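Tuesday, very late

Home from the Brovard with popcorn salt still on my sleeves and I can't sleep, so you get the long version.
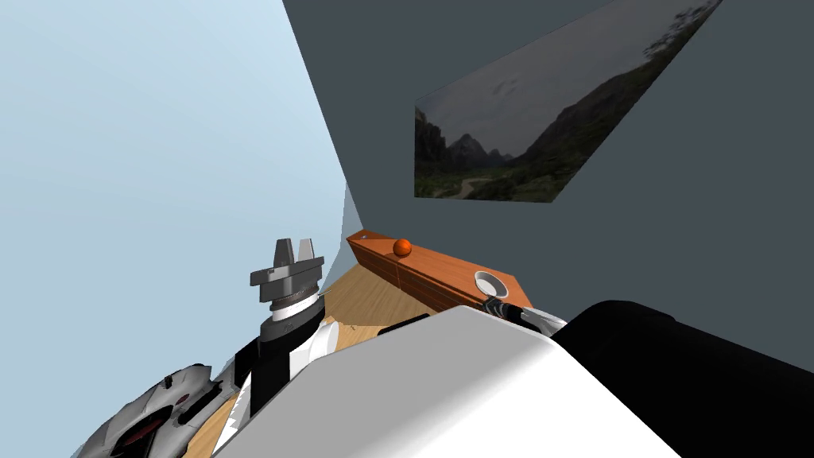
I went in knowing next to nothing about Sarnosley except that it runs 135 minutes and that people at work had been calling it "the slow one." I like slow ones! I like a movie where somebody peels a potato and you have to work out from the peeling that the marriage is over. But I'd had a big dinner and the seats at the Brovard are the old squashy kind, so I'll admit I was worried about staying awake.

I needn't have been. The first fifteen minutes are nearly all sound. A woman comes back to the village she grew up in, it's night, the power is out, and you follow her through her mother's house by the floorboards and the keys and this awful little clock. I was leaning forward like an idiot. The guy next to me had a bag of something crinkly and he just stopped eating it, he sat there with his hand in the bag until the lights came on in the kitchen.

After that it turns into more of a regular family movie, with the brother who stayed and the land nobody wants to sell, and I thought it sagged a bit. There's a whole thing with a surveyor that I'm sure was a subplot once and got cut down to two scenes and a hat. He shows up, he measures a field, he's rude about the soup, and then he's gone. I kept waiting for him. I was still waiting for him in the parking lot.

The middle hour is where I'd lose my sister, I think. She'd be looking at her phone by the church supper. It goes on forever, and you get every speech, including one in a dialect the subtitles give up on (they put a row of dots, which made the whole theater laugh). But then the mother starts singing under the last speech, very low, and the brother joins in with the wrong verse, and I was a wreck. I had to use the popcorn napkin. Salt in the eye, do not recommend.

I keep comparing it to Dralla, which I saw at the same theater in June and have been boring people about ever since. Same kind of story if you squint – someone goes home, someone's sick, weather. Dralla is 93 minutes and doesn't waste a single one, and when it ended I felt like I'd been shoved down a flight of stairs. Sarnosley is baggy and it has the hat man and I think I'm going to remember it longer. I don't know what that says about me. Maybe I only like movies I can complain about on the drive home.

The score bugged me, though. It's by the outfit called Hauksdóttir, who did that ferry movie I walked out of, and they've got one trick, which is a cello holding a note until you want to confess to something. It works great the first time. By the fifth I was rolling my eyes in the dark. And it comes in right over the best shot in the picture, when she's standing at the bus stop deciding, and you don't need any cello! Her face is doing it! Let the woman stand at her bus stop.

The ending I'm still chewing on. I won't write it all out because I'll want to read this back someday after I've forgotten and be surprised, but I'll say the bus comes, and the camera stays on the wrong side of it. When it pulls away you get maybe two seconds before the cut. I thought I saw one thing and the couple behind me swore they saw the opposite, and they were having a real argument about it by the snack counter, coats half on. I wanted to butt in so badly. I went and pretended to read the poster for next week so I could listen.

Oh, and the Brovard has raised the price of the small popcorn again, and the small is smaller. The 393 bus was right there when I came out and I let it go and took the car like a grown-up, having spent five minutes remembering that I'd driven in the first place. That's how good the movie was, or how tired I am.

Things to do: look up whether the actress who plays the mother has been in anything else, because I want all of it. Find out what the song is. Return the library's copy of the ferry movie book, which I never opened and which is now so overdue I'm scared of the desk.

I might go again on the weekend and sit on the left this time, see if you get a better look past the bus.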